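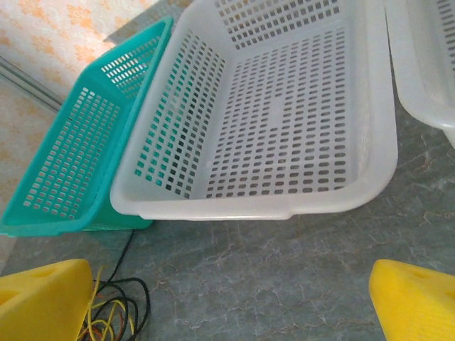
Figure 1. Slotted baskets on the floor, seen from the wrist camera of the arm, with both gripper fingers open.

Robotics in Everyday Settings
Handout for Unit 6: Demonstration Visit to Orkeo

Prepared by Annelies Verhoeven, course instructor

Purpose of the visit

Students enrolled in this course attended a demonstration at the Orkeo workshop on 19th February. The visit is a required part of the unit and takes the place of one lecture and one lab period. This handout records the main points of the demonstration, defines the terms used by the hosts, and sets out the written work that follows. Students who were absent should read it together with Chapter 4 of the course reader and arrange to borrow a classmate's notes.

The hosts were Willy Jacobs, who directs the handling group at Orkeo, and Catinca Marinescu, who is responsible for operator training. The department thanks both of them for their time.

1. Household objects as a handling problem

Mr. Jacobs opened with a short talk on why the group works with ordinary household goods. Factory parts usually arrive in a known position and a known order. Objects in a home do not. They are set down at an angle, pushed against each other, or left partly behind something else, and the robot must work with them as they are.

Baskets were the main subject of the first session. They are light, they have a large opening, and most of their surface consists of holes. Each of these properties affects how a gripper should approach them.

Rim. The rim is normally the best place to grasp a basket. It is thicker than the wall and has a regular shape. On the white basket in Figure 1 it is smooth and rounded at the corners. A grasp near the middle of a long side keeps the load more even than a grasp at a corner.

Slotted walls. A wall with openings lets the background show through. In Figure 1, the teal of the neighboring basket can be seen through the slots on the left side of the white one. A program that separates objects by color alone may assign those patches to the wrong basket. Students should be able to explain this error in their own words.

Contact between objects. Where two baskets touch or nearly touch, there may be no room for a finger between them. The operator must then choose another side or first move one basket away from the other. Ms. Marinescu advised new operators to look for the gap before they look for the grasp.

Translucent plastic. Light passes through some of the material and is reflected by the rest. Depth sensors may return weak or missing readings on such surfaces. This point will be covered again in Unit 7.

2. The view from the wrist

A large part of the discussion concerned the wrist camera. Its main advantage is that it travels with the gripper, so that the fingers and the target can be seen together as the arm closes in. The fingers also give the operator a sense of scale and direction – if the target lies between them, the approach is usually sound.

The limits of this view are equally important. At close range, a large object may extend past the edge of the picture, and the operator has to remember what lies outside it. In Figure 1, only part of the third basket is visible at the upper right. The steep viewing angle shows the inside of the white basket very well, but it says little about how high the rim stands above the floor.

Dirk Hoekstra, a teaching assistant in this course, asked whether a second, fixed camera would solve the problem. Mr. Jacobs replied that it helps in many cases, but that the arm itself may block the fixed view at the moment of the grasp. He recommended that students treat the two views as separate sources of evidence and learn to read each one on its own.

3. Surfaces and backgrounds

The hosts spoke briefly about floors and walls. A patterned background contains edges that belong to no object, and a simple edge detector will report them along with the real ones. The veins in the gray floor and the orange flowers on the wallpaper in Figure 1 are suitable examples. Shadows cause similar trouble. The gray shadow on the wall above the teal basket has a clear outline, although there is nothing there to grasp.

Loose wires deserve separate mention. They are thin, they bend, and they can lie close to a planned path. Students should locate the coil of wires in the figure and decide whether an approach to the teal basket from the front would pass over it.

4. Software shown during the visit

Ms. Marinescu demonstrated two programs. Sovance is used to replay a recorded motion and to mark the moment at which each grasp begins and ends. Pisura is used to draw outlines around objects in still pictures. The group's current picture set holds 1,958 outlined stills, each checked by a second person before it is accepted. The set was last revised in December.

Students do not need to install either program. Outlines for the assignment may be drawn by hand on a printed copy of the figure.

5. Terms to know

Approach: the path of the gripper from its resting position to the target.
Aperture: the distance between the two fingers at a given moment.
Occlusion: the hiding of one object, in whole or in part, by another.
Clutter: objects near the target that restrict the approach.
Regrasp: the release of an object followed by a second grasp at a better point.

6. Written assignment

Each student will submit a report of two pages. The report should:

– mark a suitable grasp point on the white basket and defend the choice;
– identify one case of occlusion in Figure 1;
– describe one error that a color-based program might make, and suggest a remedy;
– state what further view the student would request before moving the arm – and what question that view would answer.

Reports may be handed in on paper or through the course page. Pairs may discuss the figure together, but each student must write a separate text.

Further reading and contact

The safety sheet distributed at the entrance, issued by Verbeke, is available on the course page and may be cited in the report. Questions about the assignment should be addressed to Dirk Hoekstra. Requests for an extension go to Riet Verhoeven in the department office, in writing, before the due date.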